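Learning by the Pair

At Rolstead College, the robotics club led by Judite Matos meets each Thursday to work on household tasks. This term's task is laundry — hanging socks from a clip hanger with two robot arms.

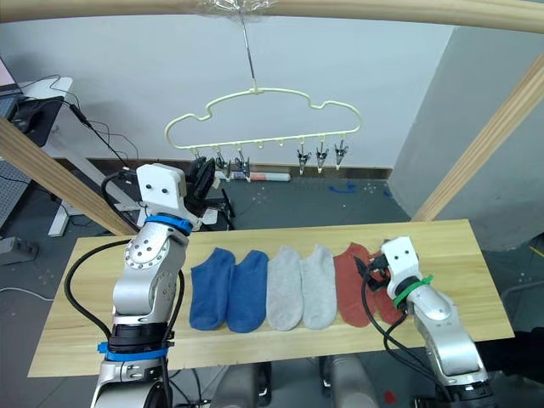
Socks in blue, grey and rust-red on the club's work board.

Members have logged 649 attempts since August. Graça Ramalho, a second-year student, leads the group studying how the clips are approached.
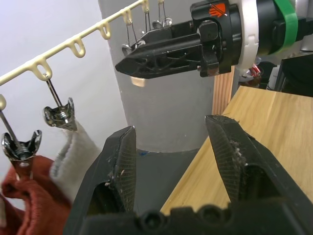

Joining the Club

Places are open to students of all departments.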